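Precast and site cabins: a morning at the Herden works
Visit report, October

Herden opened its precast concrete works at Londum to trade visitors this month, the first time it has done so since the second casting hall was finished. Three groups went round during the day. Ours was the early one, starting at 8.30am with coats on and a short safety talk in the gatehouse.

The works makes stair flights, landings and wall panels, mostly for housing and student blocks. According to the company, 2,923 units left the yard in the year to the end of September, of which 1,146 were stair flights. Wall panels are the part of the business it expects to grow, and most of the new hall is given over to them.

The casting halls
The older hall is narrow and noisy. Moulds are cleaned and oiled by hand, reinforcement is lowered in by overhead crane, and the concrete comes along a rail from the mixer at the far end. Efraín Grajales, who runs production, said the rail was the weak point of the building, as a fault there stops every mould on that side.

The new hall uses tilting tables. There are 14 of them, supplied by Drokis, and panels are lifted out upright the morning after casting. Window openings are formed with steel inserts held down by magnets, and changing a layout takes a two-person team less than an hour. We watched one being reset for a contract with the housebuilder Rengifo.

Curing is done under covers with warm air. Grajales said gas use per panel had fallen since the covers were changed in spring, but he did not want to give a figure until a full winter had passed.

Orders and prices
Over coffee the talk was mainly about orders. Herden's book is full until February and thinner after that. Cement prices have settled, but haulage has not, and the company now quotes delivery separately on any job more than two hours from the yard. Several contractors in our group said they would prefer a single price, even a higher one.

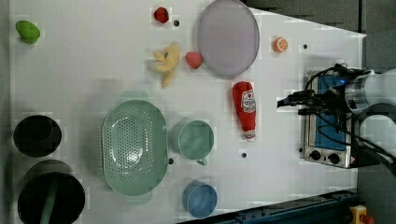
Getting there
The entrance is on the north side of the industrial estate, past the weighbridge. Parking is limited and lorries have priority, so visitors are asked to arrive ten minutes early. Boots, hard hats and ear protection can be borrowed at the gatehouse, although the larger boot sizes had gone by the time we signed in. Further visits are planned for the spring and can be booked through the sales office.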